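Clescombe Home Business Circle
Minutes of the June meeting

Present: Garnet Ouellet (chair), Amrit Arsenault, Manon Cormier, Ravinder Campbell, Rosaire Wong (minutes), plus four new members who signed in at the door. Welcome, all of you!
Apologies: none received.
Start: 6:30 p.m.

1. Minutes of the May meeting

Read and accepted with one correction. Manon sells candles and wax melts, and the May minutes had her down for candles only. Moved by Amrit, seconded by Ravinder.

2. Money report

Ravinder reported a balance of $3,789 after the hall deposit. The spring sale brought in $914 in table fees, our best yet, and there was a round of applause for everyone who worked the door. Outstanding: two table fees from the spring sale (Ravinder will call both sellers) and the printing bill from MacLeod, which hasn't arrived.

Garnet asked whether we could afford a second card reader for the fall. Ravinder thinks yes, and will bring prices to the next meeting.
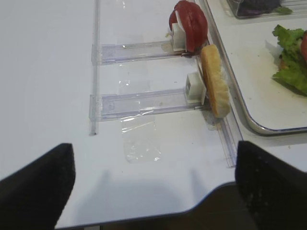 Amrit asked if the circle should go on paying for members' practice parties. After some talk it was agreed to keep the $100 starter grant as it is, one per new seller, to be spent on samples, postage or table covers. It can't be used for a company's sign-up kit. Carried, all in favor.

3. Fall sale at Stodholm

Great news on this one – Stodholm has said yes to the big hall! Garnet went over to see it and came back very excited. There is parking at the back, a kitchen we can use for tea, and room for many more tables than we had in the spring. The hall wants a final table count by the end of August.

Points agreed:
- One seller per company, as before, with a waiting list if two people from the same line apply.
- People who make their own goods may share a table if both names are on the form.
- Setup from 8 a.m., doors at 10.
- Everyone brings their own extension cord, labeled.

Manon would love to see the handmade sellers mixed in with the catalog sellers this time. In the spring they ended up in the back corner and shoppers missed them. Lots of nodding. Manon and Amrit will draw a floor plan together and send it around for comments.

Rosaire asked about raffle prizes. Each seller gives one item, value up to the seller, and the raffle table goes by the door.
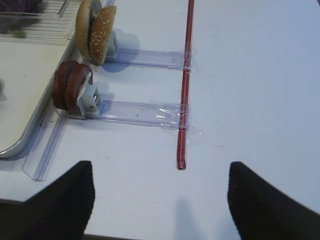
4. Workshop: your first ten customers

Amrit led this and it was a terrific half hour. The main idea was to write down everyone you already talk to in a normal week, and then pick out the people who would enjoy hearing what you're up to, whether or not they ever buy. Amrit's first regular customer was a dentist's receptionist who only wanted to know what the hand cream smelled like.

Notes from the discussion:
Follow up within two days of a party, by phone if you can bear it.
Keep your order book and your household money apart from day one. Ravinder said this twice.
Don't buy stock to reach a bonus level. Several members have done it and still have the boxes.
Ask before adding anyone to a mailing list.

One new member asked how long it takes to earn back the cost of a kit. Answers ranged from six weeks to "still waiting," and we had a good, open talk about what to look for in a contract, mainly the return policy and any monthly minimum. Amrit will type up a one-page checklist.

5. Order tracking

Manon has been trying Takus for her orders and loves it – no more sticky notes on the fridge. She will show it on the big screen next time. Garnet still prefers a paper ledger and will bring that along too, so people can compare.

6. Any other business

Ravinder needs a ride to Stodholm for the walk-through. Rosaire offered.
Name badges: please hand them back at the end of the evening. We are down to a handful.

Next meeting: July, same room, 6:30 p.m. Manon is bringing the snacks.

Meeting closed at 8:20 p.m.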